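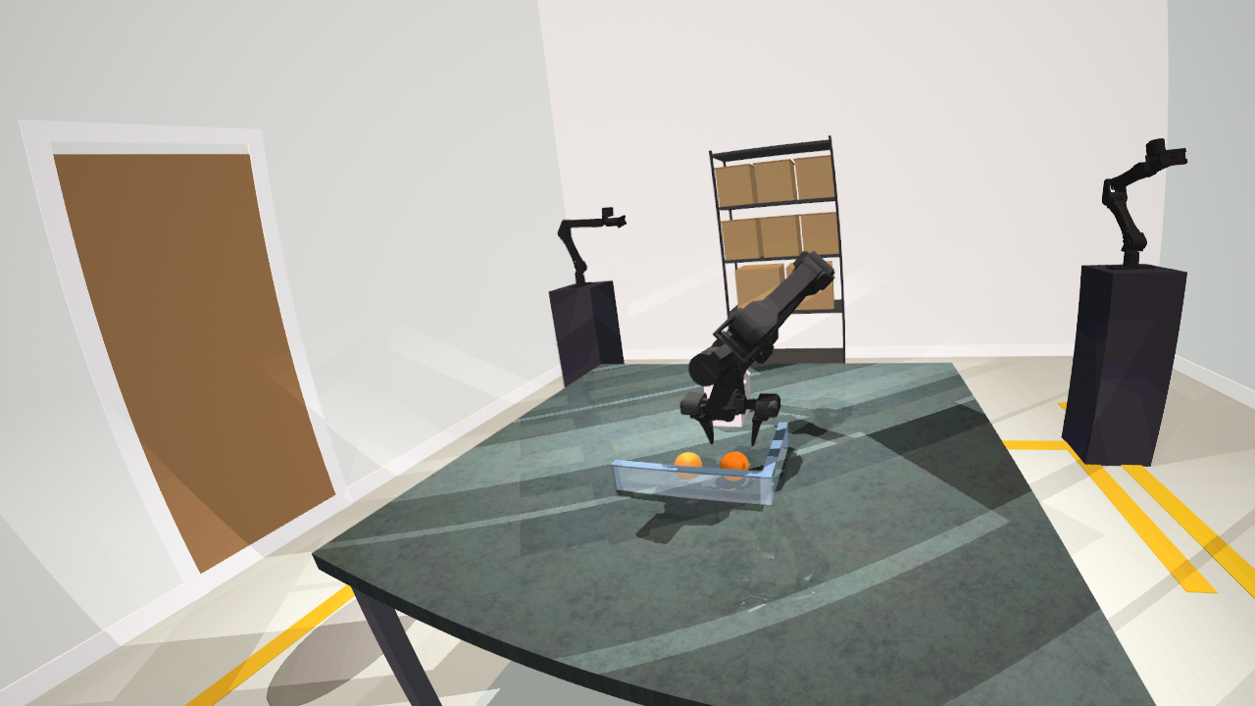
My neighbour asked me over the fence when I'm getting a robot to do the ironing. She knows I read about this stuff far too much, and I think she expected me to say next Christmas. I said I'd settle for one that could pick up the cat's toys and put them in a box!

I meant it, too. Tidying small things into a container sounds like the easiest job in the house (my kids could do it at two, when they felt like it), but it's still where a lot of the effort goes. Balls are a pain. They roll if you nudge them, and when one ends up against the side of a tray there's hardly any room to get a finger down next to it. You and I just sort of scoop and don't think about it. An arm with two stiff fingers has to come down in the right spot, open the right amount, and then not squeeze the thing out like a bar of soap. 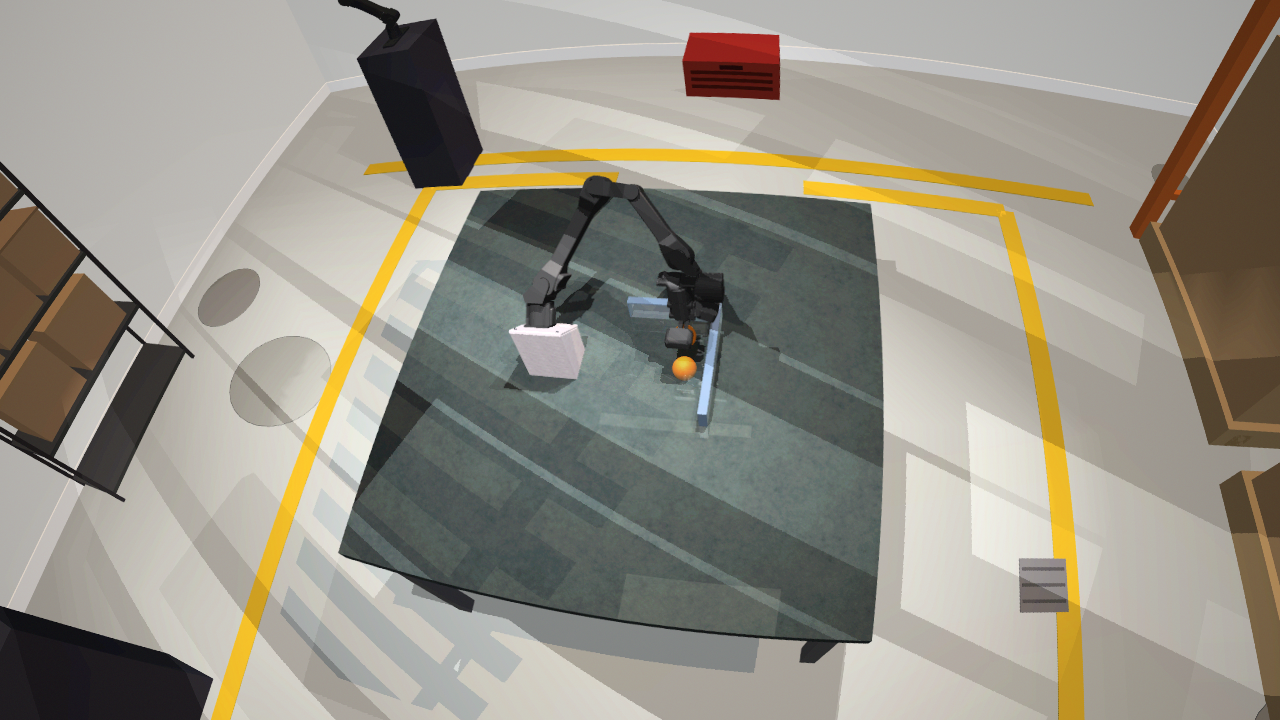 So a lot of the practice happens in simulation first, where you can drop the same ball 2,280 times and no one has to crawl under the bench to fetch it. I've been following a little project called Gendunden that works this way, and I like that they post their failures as well. Some are very funny. The catch is that a pretend ball is a very well-behaved ball. Mine have fluff on them, and one has been chewed.

Shop floors will get there before my kitchen does, I'm fairly sure of that. If the boxes are always on the same shelf and there's tape on the floor telling people where to walk, half the surprises are gone already. My kitchen has a dog bowl that moves daily and a drawer that only opens if you lift it.

I did look at the Davo, which is meant to be the home one, and it wants almost 7 square metres of clear floor – I don't think I've seen that much of my floor since March. For now the toys go in the box by hand, and the ironing stays on the chair.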